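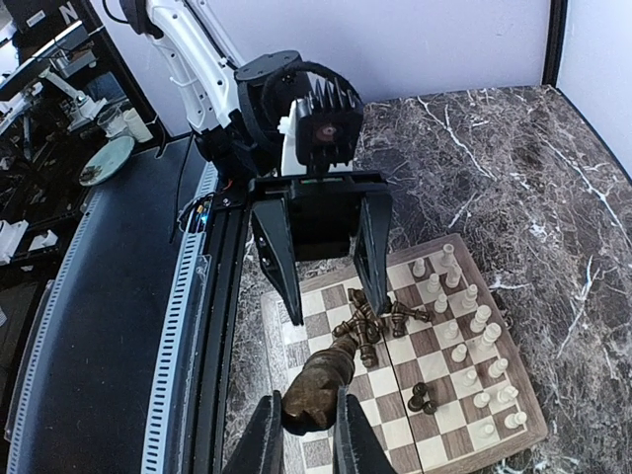 Dark knight in the fingers, wrist camera view. White side all standing.

February 14, 2020

Chess cleanup day on Pravik! We're after demos of the arms putting the dark pieces back on their squares from a messy start, and I drove most of the morning while Ka-ming Fang did the labels. Knights are the fun ones (and the slow ones). The head gives you an awkward grip, so I've been going in low on the neck and letting the piece tilt a bit, then straightening it up over the board. Ka-ming would like more variety in the tilt, so next batch I'll grab them sloppier on purpose.

Total is 2,388 demos as of lunch, with nearly 5 percent flagged for a second look. Mostly it's me pausing too long in the middle of a move, which the policy will happily copy if we leave it in.

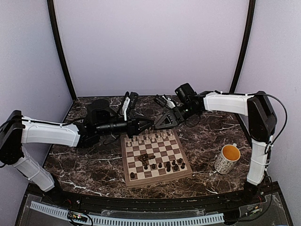 Two-arm runs are harder to drive. I keep wanting to bring both grippers over the same square, and then one of them has to back off and the whole demo gets long. Tried four handoffs anyway, kept them all. Toppled pieces should count as a start state of their own, I think, so I'm adding a tag for that in Kershaw. Still need to ask whether the pawns get fixed squares or any free one will do.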